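The Letter That Said My Plan Was "Changing"

The envelope came in January, and it was thin, so I assumed it was junk. I've been self-employed long enough to have a whole drawer of health insurance mail, and the bad news usually arrives in the fat ones. This one said my plan was "changing to serve you better." I read it standing up in the kitchen, then I sat down and read it again.

What was changing, once you got past the first page, was the list of doctors. Mine wasn't on it anymore. She's been treating my thyroid for years, she knows which dose made me jittery and which one put me to sleep at my desk, and now seeing her would be out of network. The premium stayed exactly where it was — I guess that was the "serve you better" part.

So I called. My first call lasted 51 minutes, most of it hold music, and the person who finally picked up was very nice and told me my doctor was still covered. I asked her to check again. She checked again and said yes, covered, but at a different office. My doctor doesn't have a different office! She has one office, over a pharmacy, with a broken elevator.

My friend Eirlys Phillips used to do billing for a group practice, and she laughed when I told her. She said the directories are always behind, and the trick is to call the doctor's front desk and ask which networks they're billing right now, by the exact plan name on the card. I did that, and in two minutes I had an answer. It was no.
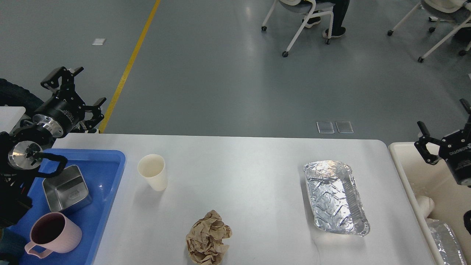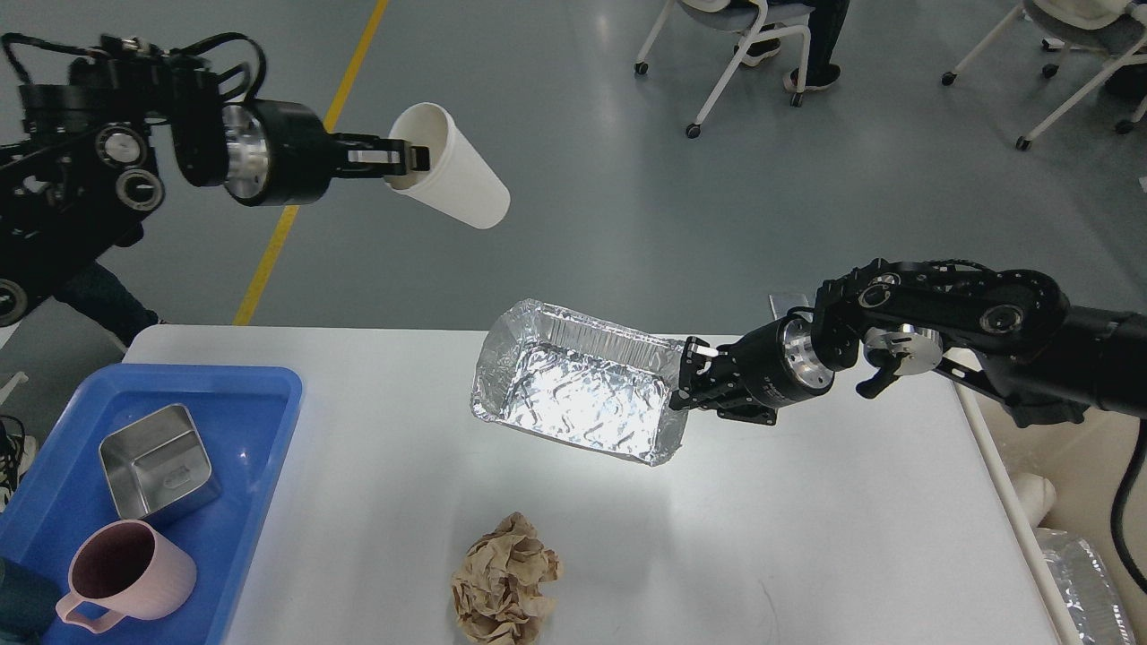

Eirlys also told me to look up something called continuity of care. If you're in the middle of treatment when your doctor leaves the network, some plans will let you keep going for a while at the old price, but you have to ask, and there's a form. Mine was buried in the member site under "Resources." I had 60 days from the date on the letter to send it in, and I'd already burned through a good chunk of that feeling sorry for myself.

I filled it out, my doctor's office filled out their half, and I faxed it from the copy shop (yes, faxed, it was the only option besides regular mail). Then I called to make sure they had it. They didn't. I faxed it again, and this time I stayed on the phone until a man named Faizal read my own birthday back to me off the page.

They approved me through May. After that I either pay the out-of-network rate or find somebody new, and I've started asking around. Adi Tjoa, who I share a studio with, likes his doctor a lot, but she isn't taking patients. His second choice is a 40-minute drive each way. I've put my name on her waiting list anyway, and I've asked for copies of all my lab results so I can bring them along in a folder.

More in Health & Money

What I Learned From Reading My Whole Policy
Out of Network, Out of Patience: Readers Write In
Do You Need Dental If You Never Go?
How to Appeal a Denied Claim
My Year With a High Deductible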